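What the arms have changed at the returns bench

I have worked in returns at Vetness, on the Paltthorpe site, for 11 years. Last December the company put in its first pair of robot arms, and since then people outside the building have asked me one thing, whether they will take our jobs. It is a fair question, but I think the more useful one is what the job turns into while everyone waits to find out.

Returns work is untidy. A customer sends back a small part in whatever packing was to hand, and someone has to get it out, look it over and decide where it goes. For years that was a person at a bench with a pair of blunt scissors. You got sore wrists by the end of a shift and you talked to whoever was next to you.
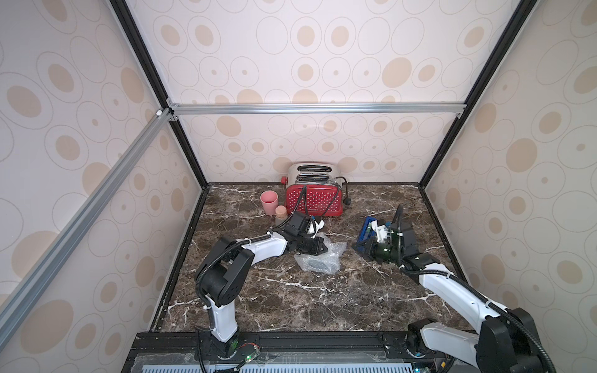 Most of the talk about automation assumes the dull part goes to the machine and the interesting part stays with us. On our floor it has been more mixed. The arms take on some of the unpacking and sorting into trays. We get the items they give up on, one after another, with no easy ones in between. I used to rely on the easy ones. They were where you rested.

Dzifa Agbeko, who runs the late shift, raised this with management in the spring. Her point was that our hourly target had stayed at 43 items even though the mix had got harder. It took them 2 months to agree with her. The target is now 20 for anyone on the difficult pile, and the mood has improved a good deal.

I am not against the arms. My wrists are better. Lamptey, the firm that fitted them, trained four of us to set up jobs and clear faults, and I was one of them. I like that work. It came with no extra pay at first, and I still think that was wrong. If a company wants packers to become technicians for part of the day, it should pay for that part of the day.

The Mustent site is due to get the same system next. My advice to the people there is to ask early about targets, about training and who gets it, and about the rate for the new duties. Get the answers in writing before the installers arrive. We left it until afterwards, and we are still arguing over the back pay.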